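How to set up a small conveyor and arm station for your student robotics club

Posted 13 June 2021 by Ilse Peeters
Filed under: Club builds, Werketura challenge

If your club has an arm and a little belt conveyor and you want the two of them to work together, this is the write-up I wish we'd had in February. Our crew at Kimine Robotics Club built a pick station for the student round of the Werketura challenge, and it's the most fun I've had supervising anything (and that includes the year of the walking robots!). It's all doable in a school or uni workshop. You'll want a few sessions for it, a roll of coloured tape and somebody patient on the teach pendant.

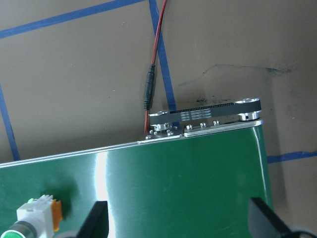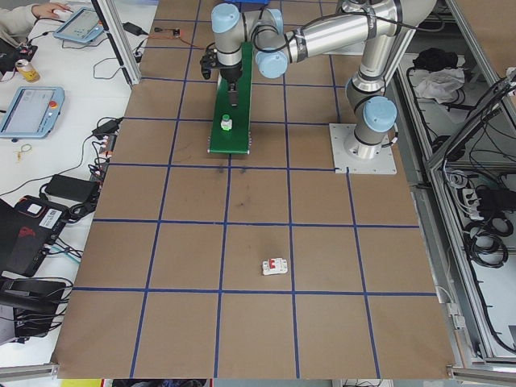
What you'll need

- A small belt conveyor with its drive in easy reach of a hex key
- A desktop arm with a two-finger gripper and a wrist camera
- A teach pendant, plus a laptop on the same network
- Cloth or paper tape for the grid, in a colour that stands out from your table
- A handful of light objects to pick
- Cable straps, more than you think

Step 1: Tape your grid before anything else

Do this while the table is bare. We use blue on brown and it reads beautifully on both cameras. Run the long lines first, full length, then the cross lines. Cut the ends with a blade if you can, as torn ones lift and catch on things.

Make the squares big enough to hold one object with room for the gripper to open on either side. Ours got re-taped once because we'd made them too stingy. Label the rows and columns on a paper map and pin it near the laptop, and from then on everybody says "C4" and there's a lot less pointing and "no, the other one".

Wrinkles in the tape don't matter for picking. They do matter if you're using the lines to calibrate the camera, so pick your flattest crossings for that.

Step 2: Place the conveyor

The conveyor goes in well inside the arm's reach. Beginners always put it too far out, and then the arm is stretched nearly straight and everything wobbles. Jog the arm to both ends of the belt before you commit. If it gets there with its elbow still bent, you're good.

Mark the feet on the table in pencil. Conveyors creep! A small nudge while someone leans in to fetch a part is enough to put all your taught points out, and pencil marks let you push it back in a few seconds.

It doesn't have to be square to the grid, by the way. Our code takes the belt's direction as two taught points, one near each end, and works out the angle from there.

Step 3: Set up the belt drive

This is my favourite bit, because it's proper mechanical work and the students can see straight away how it goes together. A toothed timing belt around a pair of pulleys is hard to beat for a club build. The teeth keep the pulleys in step, so you can work out belt travel from motor turns and trust the answer.

1. Fit both pulleys loosely and leave the set screws slack.
2. Loop the timing belt on and slide the pulleys along their shafts until the belt runs straight between them.
3. Nip up the set screws.
4. Tension the belt by moving one mount, then tighten the mounting screws a little at a time, going back and forth between them.
5. Turn it by hand for a few full loops and watch the edges. If it climbs a flange, your pulleys are out of line, so go back to item 2.

For tension, press the middle of the belt with a fingertip. You want a bit of give and then a definite stop. Azimi, the workshop kit we got our spare pulleys with, comes with a little card gauge for this and the younger students love it. The fingertip works just as well once you've got the feel.

Step 4: Sort out the cables

Give the drive cable enough slack to lift the conveyor out without unplugging it, and put an in-line connector somewhere you can reach. Route it away from the side where the belt moves.

On the arm, strap cables along the links and leave a soft loop at each joint. Then run every joint slowly through its range with one person jogging and one watching the loops. If any loop goes tight, undo it and start that joint again. It's dull, and I'd still do it every single time.

Step 5: Teach your first points

Speed right down, please. We start at 5 per cent and stay there until the whole sequence has run clean. The person on the pendant keeps a hand near the emergency stop and doesn't do anything else, including chatting.

Teach in this order:

- Home, well clear of everything
- Above the belt, gripper pointing straight down
- At the belt, fingers open, with a sliver of space under the tips
- Above a drop square
- At the drop square

Save after each one. Name them in plain English, too. We inherited a program once with points called P1 to P40 and it took a whole evening to work out what any of them did.

Step 6: Deal with shine

A glossy belt will throw a big bright band of reflection into the wrist camera, and your colour detection will happily decide that band is an object. Things that worked for us, best first: move the lamp, tilt the wrist a few degrees, drop the exposure. We also tell the software to ignore anything that touches the belt's far edge.

Take a reference shot with the belt empty and another with a part on it, from the same taught point, and look at them side by side. The students pick up the difference very quickly, and it's a great way into talking about thresholds without a slide in sight.

Step 7: Choose objects that teach you something

Start easy, with a block. Then try a small bottle, which tips if your fingers come in even slightly high. After that, something boxy with bits sticking out of it, so the students have to think about which faces are worth gripping. Moving up one object at a time keeps it exciting, and the cheer when the first bottle stays upright is fantastic.

Keep a log. Ours is a plain spreadsheet with the object, the square, the result and a comments column. We're past 3,000 rows now and the comments column is a very good read.

Step 8: Run it with the belt moving

Only when the still version is reliable. Begin with the belt creeping along and a fixed delay between the camera seeing the part and the fingers closing. Once that's working, swap the delay for a calculation from belt speed. Nunov, the little scheduling script our senior students wrote, does this in two short functions, and I'm happy to send it to any club that wants it.

If you're picking late every time by the same amount, check your camera lag first. If it's late by a different amount each time, go and look at the set screws.

Questions and photos of your own stations are very welcome in the comments. Next up I'll write about gripper fingertips, which we're redesigning at the moment and arguing about constantly.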